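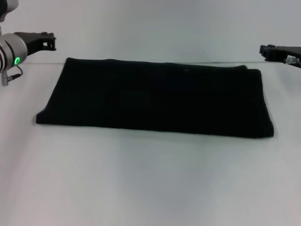

Attachment 1: black item, folded, on the white table

Ticket 110: Folded piece too wide for the Zarotura box
Opened by: Ojārs Grigaitė
Date: 2/28/19
Status: waiting for reply

Hello,
I have a problem with the folding guide for the black knit items from Urbonaitė. I fold as it is written, long side left to right, but the piece does not fit in the 200 mm box. The lower edge also goes a little down to the right, as you see in the attachment, and the left end is not square.

What I tried already:
1. Folded again from the beginning. Same result.
2. Pressed the folds by hand for 9 seconds. The edges stay round.
3. Used the Clorham folding board. The shape was better, but the right end was still too thick.

There is also a very small light spot near the top edge. It may be lint or a stitch, I could not decide from the photo. Please tell me if I should put such a piece aside.

My questions: is one more fold across the middle allowed for this item? And can we get the bigger box before July? We have 3,000 pieces to pack.

Thank you for your help,
Ojārs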